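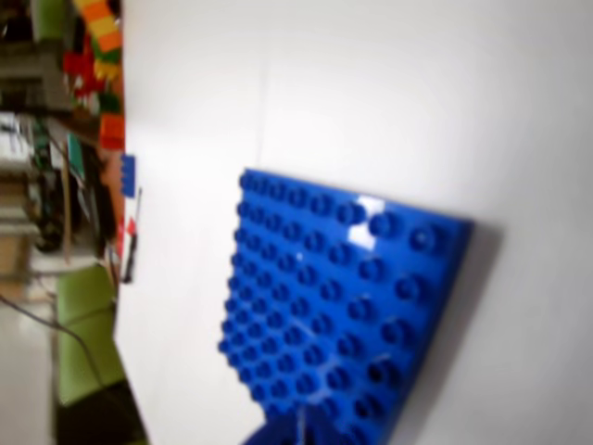

Baseplate (construction toys)

A baseplate, also called a building plate or simply a base, is a flat sheet of moulded plastic covered on its upper face with raised studs, on which a model made of interlocking toy bricks can be built. It is the largest single piece in most collections and the least discussed. A baseplate does nothing by itself. Its purpose is to stop other things falling over, a task at which it is mostly successful until it is picked up by one corner.

Baseplates are sold for both small bricks and the larger bricks meant for younger children, of which Duplo is the best known. The two kinds are often stored together and confused by adults, who tend to notice the difference only after kneeling on one of them.

Form

The usual baseplate is square or nearly so, although oblong plates are common and round ones turn up from time to time in sets with a farmyard or a racetrack. The studs stand in straight rows and columns at a fixed spacing, which matches the spacing of the sockets under the bricks. A stud may be solid or have a hollow top, depending on the maker and the scale. On the plates for large bricks the studs are big enough to be gripped between finger and thumb, and they are regularly gripped between the teeth, for which they were not designed.

Size is normally given in studs along each side. A plate with eight studs across is a modest one, large enough for a house with a door or for a zoo in which all the animals are on very good terms. Builders who want more room put several plates edge to edge. They then discover that a pair of plates on a carpet will drift apart under any building that does not cross the join, and that a building which does cross the join cannot be put away.

Two broad types are recognised. Thin plates have no sockets underneath and lie directly on the floor or table. Thick plates have a deeper rim and can often be fixed on top of other bricks, so that they may serve as an upper storey, a bridge deck or a rather ambitious roof. Thin plates are lighter and cheaper. Thick plates survive being stood on, and so does the person standing, up to a point.

Colour

Green and blue are the traditional colours, and each comes with a meaning that children are expected to know. Green is grass. Blue is the sea, or a swimming pool, or in some households the sky laid flat for convenience. Grey plates are roads and castles. Sand-coloured plates are beaches, deserts and, by long custom, the moon.

These meanings are not binding. Many families own one plate only, and whatever its colour it has to be everything. A single blue plate may pass in one afternoon from harbour to hospital to cake. The habit of placing a green brick on a blue plate and calling it an island is widespread, and appears to be reinvented by each child without help.

Surface and wear

New plates are glossy and reflect lamps and windows strongly, a fact well known to anyone who has tried to photograph a finished model for a grandparent. The shine fades with use. Fine pale scratches gather on the studs where bricks have been dragged across them, and the corners whiten if the plate is bent. Dark colours show scratches and dust more readily than pale ones. Pale plates show everything else.

Warping is the commonest serious fault. A thin plate stored on its edge, left on a radiator or shut in a car in summer may curl, and a curled plate rocks. Pressing it under heavy books is the usual remedy. It works slowly and the books are rarely the ones anybody wanted to read. A plate that has cracked can be glued, but the join seldom holds under a tall model.

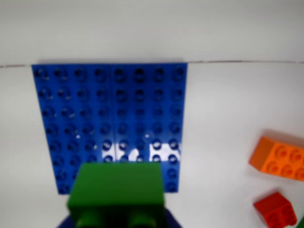 Use

The standard method of building on a baseplate is to set each brick over the studs and press down until it sits flush. Small children often place the brick at a slant and strike it, which also works. The plate is best kept on a hard, level surface. On a bed or a deep rug it flexes as bricks are pushed on, and the far side of the model rises as if to see what is going on.

Removing bricks is harder than fitting them. A single brick on a large plate offers little to hold, and a thin flat piece pressed down in the middle offers nothing at all. The recommended technique is to fix a taller brick on top of the stubborn one and use it as a handle. The technique in general use is a fingernail, followed by a butter knife, followed by a parent.

In nurseries and playgroups the baseplate has a further role as a border. A child given a plate has been given a piece of land, and disputes over bricks tend to settle once everyone has somewhere to put theirs. The Prilton nursery handbook recommends one plate for each child at the table and two spare. It is silent on what to do when a child claims the spares as colonies.

Cleaning and storage

Plates are washed by hand in warm soapy water and left to drain face down. A soft toothbrush reaches between the studs, where biscuit collects. Dishwashers are discouraged because of the heat. The dirt most resistant to cleaning is modelling clay, which can be lifted from hollow studs with a cocktail stick and a free evening.

For storage, plates are stacked flat. Two thin plates pressed together face to back may cling, and should be parted by sliding. Wall mounting has its supporters: the Skodusska play table, sold with a hinged panel for the purpose, held up to 600 bricks according to its leaflet, and almost as many according to its owners.

Collecting

There is a small trade in old baseplates, mainly from discontinued sets. The Grullico catalogue lists 615 varieties, counting changes of shade that many readers cannot see. Santoso plates, with their slightly rounded corners, are sought after in unbent condition. Prices fall sharply for tooth marks.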